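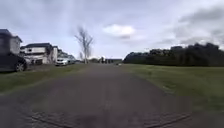 I delivered parcels on foot in Nosteswood for six years before the robots came, and I have worked alongside them since March. People ask me if I am for or against them. I don't find that a useful question, so I will say what has changed at our depot and what I think should be done about it.

The depot belongs to Joltia. It is a small one. The robots are made by Cusi and they do the short runs through the estate, along the paths between the houses and the greens, at walking pace. They carry one locked box each. They are good at flat, straight ground and poor at kerbs, gravel, dogs and gates. When one of them can't decide what to do, it stops and asks a person.

That person is now me, or Yeison Mosquera, or one of the others on the rota. We sit at a desk in what used to be the sorting room. A camera view comes up on the screen, we look at it, and we tell the robot to go on, go back or wait. Most of the time it is a path, some grass, a few parked cars and a grey sky, and the thing that has worried the machine is too small or too far off to make out. You look for a bit longer and then you press the button. My record for one shift is 926 requests. A normal one is lower, but not by as much as the company would like you to think.

Some of this is better. My knees have stopped hurting. I don't carry water softener salt up three flights any more, although somebody still does, because the robots can't climb stairs. I am dry in winter. Ulises Inga is sixty-one and would have had to leave by now under the old system, and he is one of the best operators we have because he knows every path on the estate and can tell where a robot is from a bit of hedge.

Some of it is worse, and the worst part is that the job has been cut into very small pieces. On foot I had a round. I planned it, I could do the far end first if the weather was coming in, and I could stop for two minutes if someone wanted to talk. At the desk each decision lasts a few seconds and has nothing to do with the one before. There is no round to finish. The requests stop when the shift stops. I go home tired in a way I find hard to explain to my husband, who still thinks I have been sitting down all day.

There is also the matter of blame. If I had dropped a parcel, it was my mistake and I said so. Now if a robot goes into a ditch, the log shows who pressed "go on", and the log is what gets looked at. It doesn't show that the view was poor or that eleven other requests were waiting. Jasmina Dervishi had a written warning over a robot that clipped a pram wheel. The pram was not in view when she answered. The warning was taken back after she asked for the recording, but she had to ask for it herself and it took 3 weeks.

Our manager, Selina Hämmerli, is fair, and I don't think she set out to make any of this harder. The software came with targets already in it. Someone at Cusi decided how many seconds an answer ought to take, and I would be surprised if that person had done a full shift of answering.

What I would ask for is not expensive. Put a limit on the number of requests per hour, and let the robots wait when we reach it. A parcel can wait. Let operators walk part of the route each week on paid time, so that we know what we are looking at on the screen. Give us the recording automatically whenever there is a complaint. And pay the stair carriers the same as the desk, since they are doing the heaviest part of the old job with fewer people to share it.

Ainhoa Carretero, who represents us, has put these points to the company in writing. At the Girnow depot they already have the limit, and the parcels there are still arriving. We have been told to expect a reply after the summer rota is settled.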